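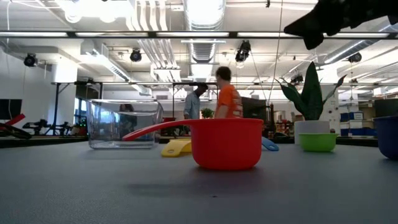 Red measuring cup and clear tub

Dear all,

Dayana Jaramillo wrote:
> I've been given my aunt's recipe notebook and nearly everything in it
> is in cups, or worse, "a teacup, not too full". Does anyone convert
> these to grams before they bake? My seed cake came out like a doorstep
> and I have promised one for the Flinholm supper in August.

What a lovely thing to be given, Dayana, and please don't lose heart over the seed cake! My mother's notebook was just the same, all teacups and "butter as needed", and it took me two winters and a great deal of flour to get to the bottom of it.

I do convert, but only once I've made the recipe the old way a couple of times. I spoon the flour in lightly, level it with a knife, tip it on to the scales and write down what I get. If you dig the cup into the bag you'll pack in far more, and I'd bet that is where your doorstep came from.

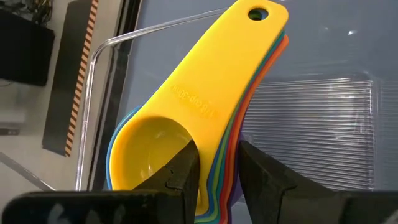 Nested measuring cups, yellow on top

As for the teacups, try to find out which ones she used. Melquiades Nava still had his grandmother's, and when we filled one with water it was a good deal smaller than we had both been assuming — so all his sponges had been swimming in milk for years, poor man. 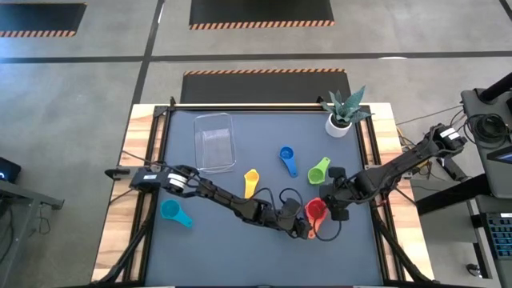
The other thing is to keep her wording next to your own. I copied mine out neatly in 2000, threw away the scraps, and have been sorry ever since, as half the sense was in the crossings-out. Trinh Lý pencils the grams in the margin, which I think is much kinder to the book.

Do send the seed cake recipe to the list if your aunt's side don't mind. I have 85 g of caraway in the cupboard and nothing to put it in.

Warmest wishes to everyone,
Jovita Serrano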